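Ticket: Hollunberg front loader won't finish spin, stops at 9 minutes left
Opened by: Eulalia Barrientos
Opened: May 2020
Status: solved (I think!)

Hi all, me again. I'm keeping one running log in this ticket and adding to it as I go, so sorry in advance for the length. Short version: the washer fills fine, washes fine, drains fine, and then when it gets to the final spin it does a slow sort of shuffle, gives up, and sits there with 9 minutes on the display forever. The clothes come out dripping.

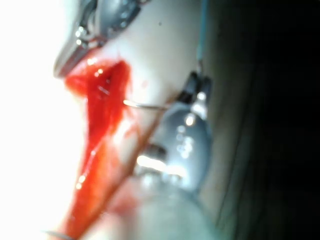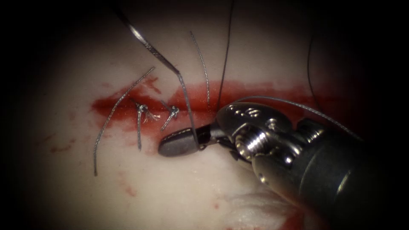
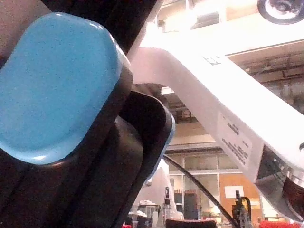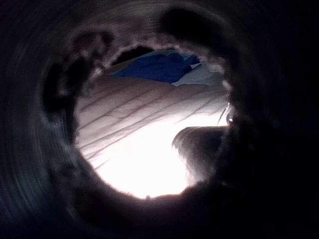

So, the basics. It's the Hollunberg with the dial on the left and the little door at the bottom for the filter. We got it last November from the appliance place in Urnadley and it has been great up to now. It's supposed to spin at 900 on the normal cycle and 600 on delicates. No error code at all, which is driving me nuts, I'd love an error code. Machine lives in the laundry room off the kitchen, tile floor, nothing on top of it except detergent.

First try
Unplugged it, had a cup of coffee, plugged it back in. Ran a rinse and spin with two bath towels. Same thing, stuck on 9. I also held down the start button the way the manual says for a reset and got a cheerful beep and no improvement whatsoever.

Second try
Cleaned out the filter behind the little door. Put a cookie sheet under there first, and you should too — more water comes out than you'd think. Found a hair tie, a dime, and most of a grocery receipt. Felt very hopeful. Ran it again and it stuck on 9, although the draining does sound happier now.

Third try
Pulled the machine out from the wall and looked at the drain hose. There was a bit of a kink where it goes up behind the machine, so I straightened it and clipped it back. Wiped up a truly embarrassing amount of lint. Pushed the machine back and ran rinse and spin again. No change. The drum does spin freely if I turn it by hand and I don't hear any grinding.

Reply from support came in after this one, asking me to try it empty. Good question! I hadn't.

Fourth try
Ran it empty and it went all the way up to full speed and finished like nothing was ever wrong. Put one towel in, stuck on 9. Put six towels in, and it finished, but it walked toward the dryer while it was doing it. I could see it had moved because the front foot was off its tile line.

Support wrote back and said that sounds like the balance check, where the machine feels the load is lopsided and refuses to speed up. They asked if it was level. I said of course it's level, and then I went and got the level.

Fifth try
It was not level. The back left foot had dropped and the whole thing rocked if you leaned on the corner. The lock nut on that foot was loose enough to turn with my fingers. I couldn't get the machine tipped far enough by myself so I waited for my husband to get home, and he held it while I lay on the floor with the wrench. Foot down, lock nut UP against the cabinet (I had it the wrong direction for the first ten minutes, please learn from me), then check side to side and front to back.

Ran the normal cycle with a mixed load, jeans and shirts and a couple of dish towels. It went past 9. I stood there and watched it like it was the Super Bowl. Full spin, clothes came out barely damp, and the machine stayed put.

Sixth try, next morning
Wanted to be sure before I closed this out. Did delicates, fine. Did one single bath towel, which stuck once, then redistributed and finished on its own. Support says one heavy item alone can do that on any front loader and to throw in a second towel. Okay, can do.

A few leftovers. The rubber pads I'd ordered from Palaniappan were $68 for a set of four, so I've canceled those, and they were nice about it. The Ulura app still shows the old failed cycle as "in progress" even though the washer itself says it's done. Logging out and back in didn't clear it. Should I open a separate ticket for that or can somebody just look at it under this one?

Please leave this open until the weekend is over. I've got all the bedding to do, and the king comforter is the real test.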